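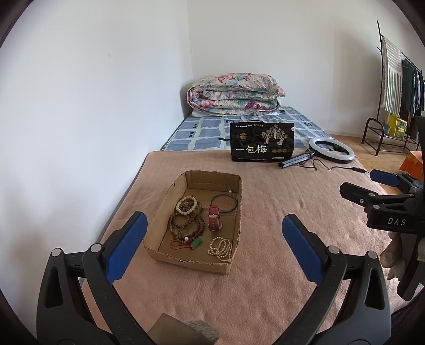

Harnley Home Storage, customer support
Ticket 1089
Opened: 26/12/2020
Product: Flundmont Fava hanging jewellery roll, large
Subject: Cords and beads tangle every time the roll is closed
Status: Closed (reopened 2 times)

Customer wrote:

I bought the Fava roll in June on the strength of the line on the packet that says "tangle free, always". I'd like to know what that line is based on. Everything I own with a cord or a string of beads has been in it, and every time I take the roll down and open it I have a knot to undo.

The things that go wrong are the long string of wooden prayer beads, the jade pendant on its thin red cord, a strand of small white pearl beads and a wristwatch with a red braided cord on it. The thin black bangle has never been any trouble. I don't give the roll any credit for that because a bangle can't tangle with itself.

Things I have tried already, so please don't send them back to me as advice:

Hanging the roll on the back of the wardrobe door instead of the bedroom door. No change.
Putting the prayer beads in the bottom pocket. Worse. They slide down and take the pendant cord with them.
Putting the pendant in a pocket by itself. It was fine for a few days and then the cord worked its way out over the top of the pocket and went round the loop where the watch hangs.
Closing the roll slowly. I can't believe I'm typing that.

I would like either a fix or my money back.

Harnley support replied:

Thank you for getting in touch and we are sorry the Fava roll has not met your expectations. Tangling usually happens when pockets are overfilled. We suggest placing one item in each pocket and fastening every popper before rolling. Please also check that the roll has not been hung upside down. The Flundmont label should be at the top.

We hope this helps. We have marked this ticket as solved.

Customer wrote (reopened):

It isn't solved. The label is at the top. It was at the top when I wrote to you.

One item in each pocket is what I did with the pendant, as I said. The pocket is shallow and the cord is springy, and there's a gap either side of the popper wide enough to get my thumb through. If my thumb goes through, so will a bit of thin cord. I measured nothing, I just used my thumb, but I should think yours would fit too if there's a roll in the office you could try.

I have two questions.

Has anybody at Harnley put a long string of beads in one of these and hung it on a door for a week?
Does "tangle free, always" refer to necklaces on metal chains only? If so it should say that.

Harnley support replied:

Thank you for your patience. We have passed your comments to the product team at Flundmont. In the meantime, to help us find the cause, could you please empty the roll fully and store the items loose in an open container for two nights, then let us know whether any tangling takes place? If the items also tangle in the container then the cause may be the items themselves.

Customer wrote:

I can see where this is going. If they tangle in a box it's the fault of my beads, and if they don't I'll be told I closed the roll wrongly. All the same I've done it, and I kept notes so that we are both talking about the same thing.

Container: a brown cardboard box, cut down so it makes a shallow tray. I tore the front more than I cut it. It's ugly but it's open at the top and flat at the bottom, and it was free, whereas the roll was not.

Where: on top of the pink blanket on the spare bed, so I could get at it from the side and nothing had to be hung up.

What went in: the prayer beads, the cream bracelet, the jade pendant, the watch, the black bangle, the pearl strand. The same things that came out of the roll. I left nothing out to make the test look better.

Notes, first evening. Took everything out of the roll. The prayer beads and the pendant cord came out as one lump. I got them apart by laying the lump down and pulling nothing, just opening the loops with my fingers. Anyone who pulls at a cord round wooden beads is making the knot for themselves. Put the beads in on the left in a heap, looped over a few times, as they are too long to lie straight in a box that size. Bracelet on top. Pendant in front of them. Watch in the middle. I didn't arrange the rest with any care as I wanted a fair test.

Notes, first morning. No knot. The pendant cord had one strand lying across the beads. I lifted it off with one finger and it came away.

Notes, same day, later. Your message said "loose in an open container" and I took this to mean that ordinary use was allowed, so I handled things as I normally would. Took out the watch by its cord and put it back. Took out the pendant by its string and put it back. This is where I expected trouble, as picking one thing up by its cord is how the others usually get dragged along.
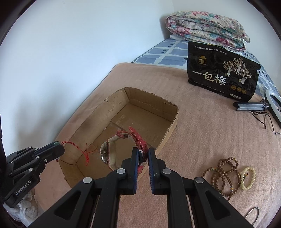

Lifting by the cord was better than lifting by the case. I would have bet the other way. With the case, my fingers go down into the heap and come up with whatever is next to it. With the cord, only the cord moves at first, and there is time to see whether anything is caught and stop. I repeated it a few times with the watch and then with the pendant string, and the only thing I'd warn against is letting the string hang over the side of the box. It catches on the torn edge. That's my poor cutting and I'm not blaming Flundmont for it.

Notes, second morning. No knot. The pearl strand had shifted into the corner where I'd left it near enough. The beads were in a heap, but a heap is not a tangle. I picked up one end and the rest followed.

So the items didn't tangle in the container. I await the explanation.

Harnley support replied:

Thank you for the detailed notes. This is very helpful. As the items did not tangle while lying flat, it seems the tangling may be related to the items being hung. Some customers with longer items find that the Fülöp insert, sold separately, helps to keep them in place. It fits inside the Fava roll and adds deeper pockets.

Customer wrote:

The Fava is a hanging roll. It says "hanging" on the packet. If the trouble comes from the items being hung then the trouble comes from the product.

I looked up the Fülöp insert. The drawing shows the same popper in the same place with a taller pocket behind it. A taller pocket might stop the cord coming over the top, I'll allow that. It won't stop it coming out at the sides. I also don't see why I should pay a second time to make the first thing do what it says.

I'm willing to be shown I'm wrong. Send me an insert and I'll test it for the same length of time with the same beads and write down what happens, good or bad.

Harnley support replied:

We have arranged for a Fülöp insert to be sent to you free of charge under reference 914. Please let us know how you get on. We have marked this ticket as solved.

Customer wrote (reopened):

Please stop marking it as solved.

Insert arrived. Results as follows.

First night, hung on the wardrobe door with the roll closed. Watch fine. Bracelet fine. Pendant fine, cord still in its pocket. Prayer beads had slumped to one side of the pocket and a loop was showing at the edge of the popper.

Second night, the same, except that the loop had come further out and was round the popper. Not round anything else. I would call it half a failure.

I then turned the beads so that the weight sat in the middle of the pocket, and wound the pendant cord round a bit of folded card before putting it away. The card did more for the pendant than the insert did, as far as I can tell. I tried the card in the old pocket too, without the insert, and the cord stayed put there as well.

So for anyone else who finds this ticket: a folded bit of card for thin cords, and don't hang long wooden beads in a Fava at all, with or without the insert. Keep them lying flat. Mine have stayed in the cardboard box. The pearls are in there with them for now, though I may give them a lid from something so the dust keeps off.

I'd still like an answer about the wording on the packet.

Harnley support replied:

Thank you. Flundmont have told us that "tangle free, always" describes the product when used as directed with suitable items. The list of suitable items is being reviewed. We have refunded the price of the roll to your original payment method and you are welcome to keep both the roll and the insert.

Customer wrote:

Refund received. I haven't seen a list of suitable items anywhere, on the packet or on your site, so I don't know what is being reviewed. Please send it to me when there is one. You can close the ticket.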